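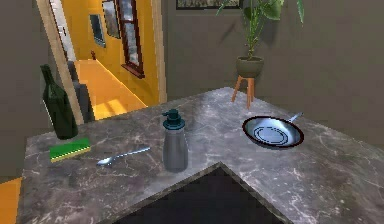 Chapter 2
Stone Work Surfaces: Selection and Layout

2.1 Scope of the chapter

A work surface carries loads, resists stains and heat, and meets the wall, the cabinets and the sink along edges that have to stay closed. This chapter covers natural stone used for that purpose. Engineered slabs are treated in Chapter 3.

Stone is sold by trade name, and trade names are a poor guide to what the slab is made of. A slab sold as marble may be true marble, dolomite or a dense limestone that takes a polish. The distinction matters. Calcite, the main mineral in most marbles, reacts with weak acids such as vinegar and lemon juice. The result is an etch, a dull mark where the polish has been lost. Dolomite reacts more slowly. Granite, made up mostly of quartz and feldspar, hardly reacts at all with the same liquids.

2.2 Veins and movement

Veins in marble are bands of other minerals, or of the same mineral with a different grain size. They affect both appearance and strength. A vein that crosses a narrow strip of stone, such as the rail in front of a sink, is a likely line of failure. The layout drawing should therefore show the main veins as well as the outline of each piece.

On an L-shaped counter the direction of the veins has to change at the corner or run across one leg. Either choice is acceptable — but it must be made before cutting.

2.3 Cutouts

Inside corners of a cutout concentrate stress. A square corner should be avoided in favor of a small radius, and the saw cut should stop short of it.

The Keseck slab survey, used in the exercises, lists 3,458 finished counters. Of these, 140 had cracked before handover, and 34 of the cracks began at a cutout corner. The Varedetti method of marking out, described in Section 2.6, was drawn up to reduce that figure.

Terms introduced in this chapter: etch, vein, movement, rail, radius, overhang.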